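## 4. Folding Whites at the Onley Table

Read Section 3 first if the table still rocks. Folding a shirt on a table that rocks is possible, in the same way that shaving on a bus is possible.

### 4.1 Before you start

1. Wipe the tabletop with a damp cloth and dry it. White fabric will find the coffee ring you missed.
2. Stand the basket at the short end of the table, on whichever side you don't lean on.
3. Clear a space at least 90 cm wide. Phones, mugs and unopened mail go elsewhere.
4. Take one garment out of the pile. Leave the rest of the pile alone, even if it looks at you.

**Note:** The Onley top is rated for a load of 300 newtons, evenly spread. A week of towels is fine. A person sitting on the edge to think about the towels is outside the warranty.

### 4.2 Finding a corner

5. Lift the garment by any edge and let it hang. It will hang badly.
6. Feel along the lowest edge until you reach a corner or a hem, and pinch it between two fingertips.
7. Raise the corner slowly. If a second layer comes up with it, you have a fold. Let go and pinch again, closer to the edge.
8. With your other hand, take hold of the edge farther along and draw the fabric out between the two holds.

**Caution:** Do not snap the fabric like a bedsheet in a detergent commercial. It knocks over lamps, and the garment lands inside out more often than chance would suggest.

### 4.3 Laying it flat

9. Lower the garment onto the middle of the table with the long edge toward you.
10. Straighten that edge first. Sleeves can stick up wherever they like until step 12.
11. Press out the big wrinkles with a flat palm, working from the center toward the ends. Small wrinkles may be ignored here and regretted later.
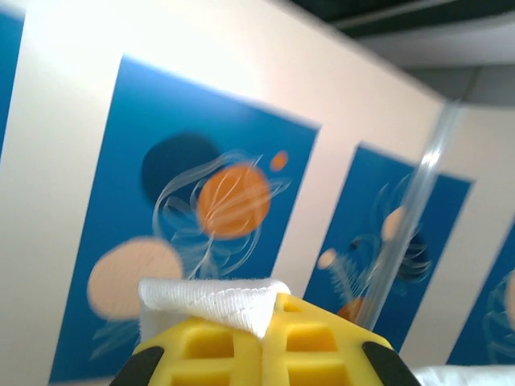
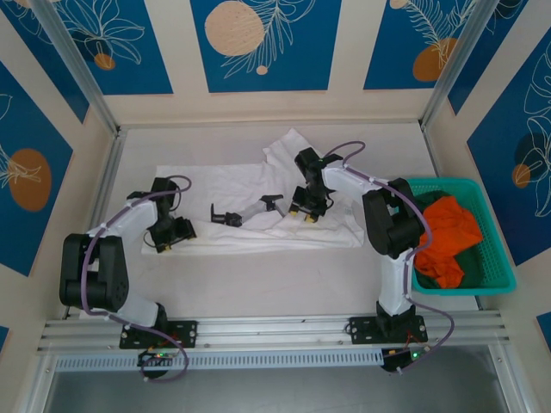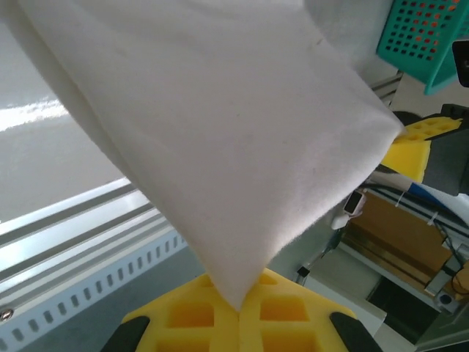 *Figures 4-1 to 4-3. White fabric. In 4-2 the garment is laid across the table, sleeve-like flap up, basket at the right; in 4-3 a corner is pinched.*

### 4.4 The fold

12. Bring each sleeve in over the body. Check that the cuff stops short of the opposite side.
13. Fold the near side in by one third, then the far side over it.
14. Turn up the hem to meet the collar. For a shirt with a printed front, finish with the print facing up, so that you can tell the good one from the painting one without unfolding both.
15. Aim for a finished width of 23 cm, which fits the Ullska shelf with a finger's clearance on each side. The shelf is also 23 cm deep, so square stacks are rewarded.
16. Put the folded garment on the shelf. Return to step 4. There is another one.

**Note:** Éabha Ó Dálaigh, who wrote the first edition of this guide, preferred to fold the hem up before the sides. Her method is in Appendix B. Both editions agree that the fitted sheet should be rolled into a ball and placed behind something.

### 4.5 If things go wrong

| Trouble | Try this |
|---|---|
| Garment slides off the table | Move it back from the edge and fold with less enthusiasm |
| One sleeve is missing | Look inside the garment |
| Fold springs open | Turn the stack upside down and put a towel on it |
| Gray mark on white cloth | Return it to the wash and see the Rukach stain card |
| Print sticks to itself | Lay a sheet of baking paper between the layers |

Replacement table feet and shelf clips can be ordered from Stojanovska, attention Didier Besnard. Quote the number on the underside of the tabletop, and take the laundry off before you turn the table over to read it.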